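Ridmont Neighbors Forum > Town Business > Merger talks with Kustitside

kettlepond
Started this thread at 7:40 am, still on my first coffee

So who else went to the merger meeting last night? I stayed for the whole thing and I came home grumpy. We spent most of the evening on what the new town would be called and whose mayor goes first, and then we got to the money part and half the room had their coats on already. I live in Ridmont, I pay the water bill here, and I'd like to know what happens to it!

The handout says the average household in Ridmont pays 1,167 a year in local charges and in Kustitside it's 1,552. If we become one town, which number do we get? I asked and was told it would be "harmonized." Okay. Up or down?

oratile_k
Oratile Kekana here, I was two rows behind you. I don't think anybody was dodging. They can't set a rate for a town that doesn't exist yet. And the name stuff matters to people, my mother-in-law would chain herself to the Ridmont sign if they took it down.

kettlepond
Sure, but they had a slide on the new coat of arms and no slide on the rates. Somebody chose that.

Ollowbridge
Kustitside resident, please be nice to me lol. Our charges are higher and we're still paying off the treatment plant. That loan has 11 years left on it. I'm all for the merger, but if I were in Ridmont I'd be asking whose loan it is the day after we join up. It was on page 20 of the handout, bottom of the page, small print.

L_Havlicek
I go to most of these meetings and I used to do the books for a small contractor, so I'll stick my neck out a little. The loan is the whole story. The talks have been going on since March and every update we get is about seats on the council, voting districts, where the offices go. Those things are easy to argue about, everyone has an opinion, me too. But the part that decides whether my neighbors can stay in their houses is the charges and the jobs, and it gets five minutes at the end.

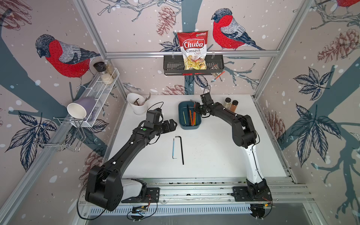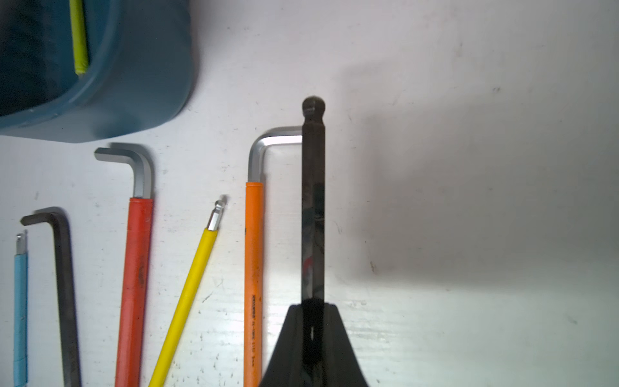

And then there's Toivonen. They're the biggest employer on either side of the river and their tax deal is with Kustitside, it isn't with us. Does the deal carry over? Does it get opened up again? If they pay less than a hardware store on our Main Street does, and we're suddenly all in one town, then the hardware store is going to have something to say. I put that in writing to both councils and got a very polite letter back thanking me for my interest.
Ľubica

oratile_k
Ľubica, I like you, but "the whole story" is a stretch. Council seats decide who gets to vote on the charges later. If Ridmont ends up with the short end of the seats then it won't matter how good our questions about the loan were. I want that nailed down first and I don't think it's a waste of an evening.

L_Havlicek
Fair, I overdid it. I'd still swap the order on the agenda. Put the money at the top while people are awake.

ferrydog
Am I the only one who doesn't mind paying a bit more? Their buses run in the evening and ours don't. My kid works the late shift and I do the driving.

kettlepond
I don't mind paying more either if someone tells me how much more and what for. That's my entire complaint. Also good luck with the driving, been there.

Ollowbridge
The evening bus isn't safe on our side either, just so you know. It comes up every budget.

ferrydog
Well, that's depressing.

oratile_k
Next meeting is on the Kustitside side, doors at 6:30 pm. I'm asking about the seats, Ľubica can ask about the loan, and kettlepond can ask for a slide.

kettlepond
Deal. Can anyone scan page 20? I left my handout on the chair.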